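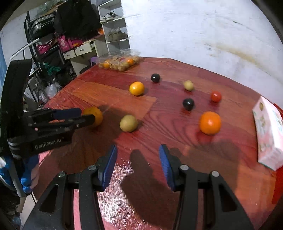 Produce box notes: oranges, plums and a few potatoes

The mixed boxes go out again this Saturday from the side door at Clernadlow, between nine and noon. We packed 745 boxes last month, and a good number of you wrote back to ask how the fruit and vegetables should be stored once they're home. Nighat Magsi runs the packing table and answered most of those notes herself. What follows is a shortened version of what she sent out.

Take everything out of the box the day you get it. Spread it on a table and look it over before anything goes into a bowl or a drawer. One soft plum at the bottom of a full box can spoil the ones next to it, and a split tomato will leak on everything. Anything bruised gets eaten first or cooked that night.

Oranges come in mixed sizes because we buy the whole crate and don't pay extra for grading. The small ones are usually fine for lunches. The big ones have thicker peel and are easier to section for a salad. They keep on the counter for a week, or two to three weeks in the fridge. Don't leave them in a closed plastic bag, where they get damp and start to mold at the stem end.

Black plums are often firm when we get them. Leave them out at room temperature until they give a little near the stem, then move them to the fridge and use them within a few days. If you want them to ripen faster, put them in a paper bag with the top folded over.

Potatoes should go somewhere dark and cool with some air moving through. A cupboard away from the stove works. Keep them away from onions. Small ones with thin skins don't need peeling. Scrub them, boil them whole in salted water for 15 to 20 minutes, and test with a knife. If a potato has a green patch, cut it away deeply, and throw the potato out if the green covers much of it.

Cherry tomatoes stay on the counter, out of the sun. They lose flavor in the fridge, so only chill them if they are fully ripe and you can't get to them in time.

We had several requests for something to do with the last few plums. Cut four of them into quarters, put them in a small pan with the juice of one orange and a spoonful of sugar, and simmer for ten minutes or until they slump. It's good on oatmeal or with plain yogurt. It keeps five days in a covered jar.

For April the fruit is coming from Rillier and the potatoes from Sial. The Toltetti pickup point is closed for the month while the floor is redone, and those boxes have been moved to Clernadlow. Please bring your own bag if you can. We are also short on clean cardboard boxes, so last month's can come back as long as they're dry and flat.

To skip a box or change to the small size, reply to this newsletter by Thursday noon.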